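Startseite Pflege Holzseifen Rillberg Holzseife, hell

Rillberg Holzseife für helle, unbehandelte Tische
Flasche oder Kanister, Konzentrat zum Verdünnen
Lieferbar

Unsere helle Holzseife gibt es jetzt seit 14 Jahren, und wenn wir ehrlich sein dürfen, war sie am Anfang gar nicht für den Verkauf gedacht. Ward Claeys hatte damals für die lange Werkbank in unserem Laden in Jernport einen Topf Seife angerührt (im wahrsten Sinne des Wortes einen Kochtopf, den wir danach nie wieder zum Kochen benutzt haben), und als die ersten Kunden fragten, womit wir denn die Bank schrubben, haben wir ihnen eben ein Marmeladenglas voll mitgegeben. Aus den Gläsern wurden Flaschen, aus den Flaschen wurde irgendwann ein Etikett, und inzwischen füllen wir im Jahr 2.000 Flaschen ab, alle noch bei uns im Hinterhaus.

Die Seife besteht aus verseiftem Kokos- und Sojafett mit einem kleinen Anteil weißer Pigmente. Sie reinigt und lässt dabei einen dünnen, matten Film zurück, der das Holz mit jeder Wäsche etwas satter macht. Kiefer, Fichte, Esche, Ahorn und Birke bleiben hell und vergilben deutlich langsamer. Gerade bei Kiefer macht das viel aus – wer einmal gesehen hat, wie orange ein Kiefernregal nach ein paar Sommern am Südfenster wird, weiß, wovon wir reden!
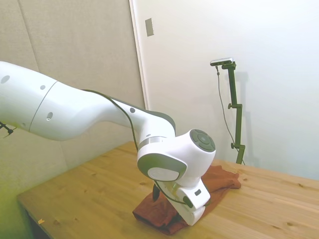 Für geölte Flächen ist die Seife ebenfalls geeignet, dann nehmen Sie aber bitte die Sorte ohne Pigment. Auf dunklem Holz wie Nussbaum oder Räuchereiche setzen sich die weißen Anteile in die Poren, und das bekommt man nur mit viel Geduld wieder heraus. Lackierte Tische brauchen gar keine Holzseife, da genügt ein feuchtes Tuch. Wenn Sie nicht sicher sind, was Sie zu Hause stehen haben, setzen Sie einen Tropfen Wasser an eine unauffällige Stelle. Zieht er ein und wird das Holz darunter dunkler, ist die Fläche offen und Sie können loslegen.

Wir werden oft gefragt, ob Seife denn gegen Rotwein hilft. Ein bisschen, ja. Ein frisch geseifter Tisch verzeiht einen Spritzer, wenn Sie ihn gleich abwischen, aber ein Glas, das über Nacht seinen Rand hinterlässt, bleibt ein Glasrand. Emiko Oda aus unserer Werkstatt mag solche Ränder sogar ganz gern und behauptet, ein Esstisch dürfe ruhig nach Essen aussehen. Wer das anders sieht, schleift die Stelle mit feinem Papier in Faserrichtung an und seift nach.

Bei Tischen, auf denen viel Stoff liegt – zum Nähen, Zusammenlegen, Sortieren –, empfehlen wir, die Fläche nach dem Seifen über Nacht ganz leer stehen zu lassen. Solange der Film noch weich ist, kann er an Textilien haften, und dunkle Stoffe können umgekehrt etwas Farbe abgeben. Am nächsten Morgen noch einmal mit der trockenen Hand darüberstreichen. Fühlt es sich glatt und ein klein wenig wachsig an, ist alles gut. 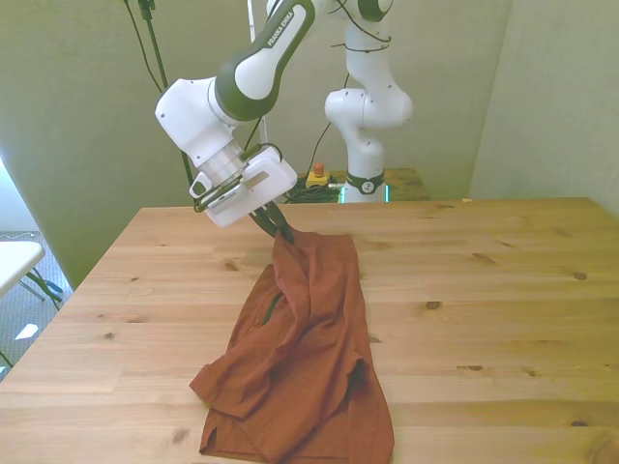 ANWENDUNG

Grundbehandlung: Flasche kräftig schütteln. 3 Verschlusskappen in einen Liter lauwarmes Wasser geben und umrühren, nicht aufschäumen. Mit einem gut ausgewrungenen Baumwolltuch in Faserrichtung auftragen, kurz einwirken lassen und mit einem zweiten Tuch abnehmen. Trocknen lassen und das Ganze wiederholen, bis sich die Fläche gleichmäßig anfühlt.

Laufende Pflege: Eine Kappe auf denselben Liter Wasser, alle paar Wochen oder wenn Ihnen danach ist. Im November, wenn die Heizung läuft und das Holz trocken wird, gönnen wir unseren eigenen Tischen gern eine Runde mehr.

Bitte keine Mikrofasertücher und keine Stahlwolle verwenden.

GEBINDE UND ZUBEHÖR

Rillberg hell, Flasche
Rillberg hell, Kanister zum Nachfüllen
Rillberg ohne Pigment, Flasche
Baumwolltücher, ungebleicht, Packung zu 8 Stück
Handbürste Devar mit Pflanzenborsten

Leere Kanister nehmen wir im Laden zurück und füllen sie wieder auf. Wer von weiter weg bestellt, legt sie einfach gesammelt in ein Paket.

FRAGEN ZUM PRODUKT

Schreiben Sie uns, am liebsten mit einem Foto der Tischplatte bei Tageslicht. Pankaj Malhotra beantwortet die Post morgens und nimmt sich wirklich Zeit dafür, auch für die Frage nach Omas Küchentisch, von dem keiner mehr weiß, womit er einmal gestrichen wurde. Eine kleine Probe der Seife legen wir auf Wunsch jeder Bestellung bei.

Das passt dazu: Hartwachsöl Alcantara, Schleifpapier fein, Brettseife am Stück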